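## 4. Setting the channel levels

Complete Section 3 before starting. The Rarby mixer must be connected to the Kavanagh power supply, with the main output turned fully down.

1. Switch on the power supply and wait 17 seconds for the output relay to close.
2. Connect the first source to channel 1 with a shielded cable no longer than 6 meters.
3. Play the source at its normal loudness.
4. Raise the channel gain until the peak light flickers, then back off one step.
5. Repeat for channels 2 through 4.

**Caution:** Do not plug in or remove a source while the main output is up. The surge can damage speakers.

**Note:** Channel 4 has no low-cut filter. Use it for line sources only. 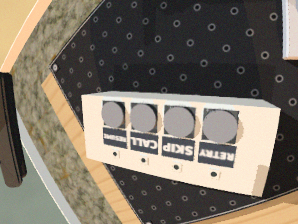
6. Raise the main output slowly to listening level.
7. If a hum is present, move the power supply away from the input cables and check that both units share one outlet.
8. Hold STORE until the display shows the preset number. Stored levels are kept when power is removed.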